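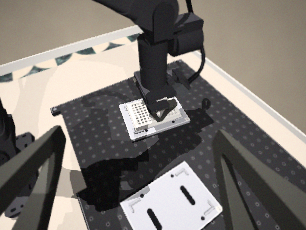

Section 4. Setting Up Your First Flight Watch

Zollum can follow a flight from the gate to the runway and all the way to the other end, and it will tell you the moment something changes. Setting up a watch takes a few minutes the first time and a few seconds after that!

Before you start, have your flight number and travel date handy, and make sure you've finished the account steps in the previous section.

1. Open Zollum and tap New Watch.
2. Type the flight number with no spaces. Letters can be upper or lower case.
3. Pick the travel date. If the flight leaves shortly before midnight, use the date it departs, even if it lands the next day.
4. Check the route on the confirmation card, then tap Follow.

Note: Some flights are sold under more than one number. If you enter a partner number such as 1186 and the plane is operated under 289, Zollum shows both on the card and follows the operating flight.

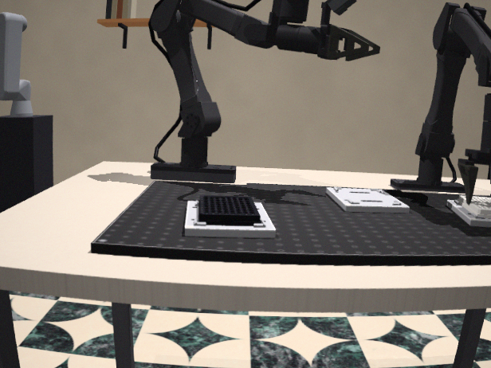 The cabin map is our favorite part of the app, and we think it'll be yours too. It lets you mark where everyone in your group is sitting, so a seat change sends an alert to the right person. Each seat is a small gray dot, and the dots run back in even rows like the mounting holes in the black board on the table. Zoom in with two fingers until the dots are big enough to tap.

5. Tap Cabin Map and find your row.
6. Tap a dot to claim the seat, then add a nickname (up to 12 letters looks best on a phone).
7. Repeat for the rest of your group and tap Save.

Caution: Saving a seat in Zollum doesn't reserve it with the airline. Please use the airline's own site or desk for that.

Next come the alerts. You can go wild here or keep it very quiet — both work fine.

8. Go to Alerts and switch on the ones you want: Gate, Delay, Diversion, Baggage.
9. Set the delay threshold. We ship it at 15 minutes, and plenty of people bump it up to 30.
10. Choose your quiet hours. Diversion alerts still come through during quiet hours unless you turn them off separately.

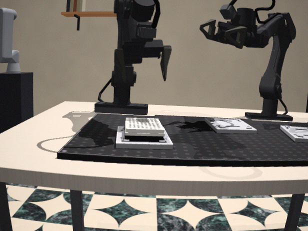
Diversion alerts deserve a closer look. When a flight heads for a different airport, Zollum sends one message with the new airport and a second once the plane is on the ground. The first can arrive before the airline has posted anything, so the reason often reads "Not given." Leave the watch running and the card fills in as news arrives, including any onward departure time.

Caution: Never use Zollum as a substitute for instructions from the crew or airport staff.

To share a watch, open its card, tap Share, and pick a contact. They'll see the flight and its alerts. Your seat nicknames stay private until you switch on Share Cabin Map too.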